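Waiting for the Water Licence

When Floltura bought four hectares on the edge of Brestley, the company expected to be making packaging there within a year. The land was already zoned for industry, the road was good and the council had said it wanted the jobs. The building went up on schedule. The permit to discharge water from it took longer than the building did.

Murray Leclerc, who ran the project, had budgeted for 11 separate approvals. Most were simple. Fire safety, drainage and the electrical connection were all signed off by May, and the planning officer dealt with two of the smaller consents in a single visit. The discharge licence sat with a different authority, which would not open the file until it had a full year of flow readings from the stream behind the plot.

"We had readings," Leclerc says. "They came from the previous owner and they covered the wrong months."

The company could have appealed. Its lawyers advised against it, as an appeal would have stopped the clock on two other applications that depended on the same survey. Floltura paid for new measurements and kept the building empty of production staff while it waited. Rent on the temporary warehouse in Chuensuk, which was meant to end with the move, was extended twice.
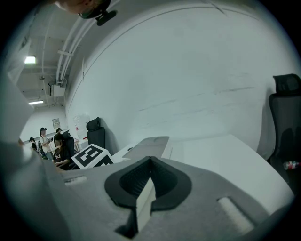 Costs of this sort rarely appear in a feasibility study. Eun-ji Sun advises foreign manufacturers on site selection and has worked on permit applications for Vokico, a maker of pump parts that opened its own plant a few miles away. She tells clients to ask each authority in writing what it needs before it will accept an application, and to do so before they sign for the land. An application that is not accepted does not count towards any legal deadline, so a promised decision period can mean very little.

Vokico took that route. It held back the last part of the purchase price until the environmental file had been formally received, and the seller agreed because there was no other buyer. The plant now employs 200 people.

Sun would also like to see the authorities share surveys. At present a company may pay for the same soil report twice, in two formats, for two offices in the same street. A proposal for a joint register has been discussed locally, but there is no money set aside for it.

Floltura received its licence in the end, with a condition that the stream be tested every month. Leclerc has hired a technician to do it. The warehouse lease in Chuensuk has four months left to run.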